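Clendgate Allotments news, May 13, 2020

Right, quick one this month as the beans need going in.

Seed swap. Still on but by post. Put your spares in an envelope, name of the veg AND the year please, and drop it through Maribeth Macapagal's door. She has over 200 packets already, mostly courgettes. No more courgettes. Anyone with leeks, shout.

Water. Back on at the top end, Ballard side still off till the new tap arrives. Jerome Lumbao has a hose long enough to reach plot 16 if you ask nicely. Please dont leave it running.

Shed roof fund. We're at 350 pounds, thanks to Eduardo Catacutan and his tomato plants. A few trays left, Gardener's Delight and a yellow one he's lost the label for. Pay what you like, tin's on the gate.

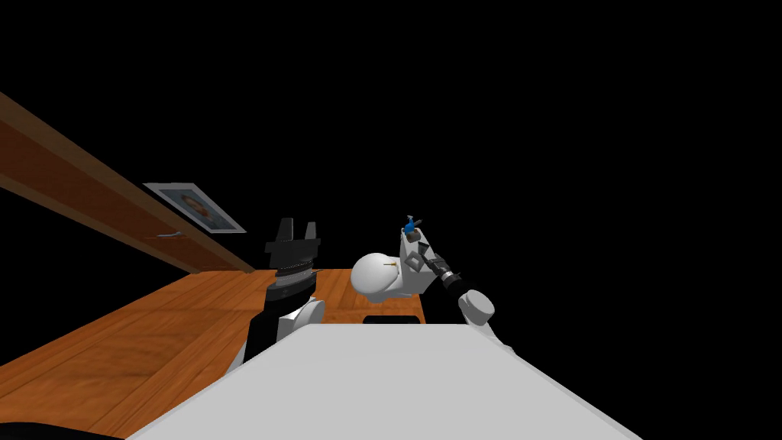
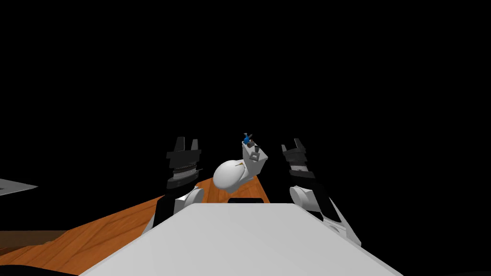
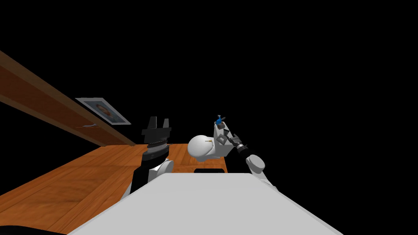

Robot arms, computer-rendered.

Slugs. Terrible. Pejman Salehi swears by wool pellets, I've had no luck with them. Beer traps got me a few but the hedgehog had most of the beer I think. If you are using blue pellets stop it, we agreed.

Paths. Keep to your own side when passing and let people by at the compost bays, its tight there. Bays 1 and 2 are full. Use 3. No cooked food, no cat litter, and whoever put the carpet in can come and get it out.

Potatoes. Late frost nipped mine, earth them up or chuck some fleece over. Spare fleece in the shed, left of the door.

Plot rents due end of May. Cheques to me or cash in a named envelope.

Dindo Salazar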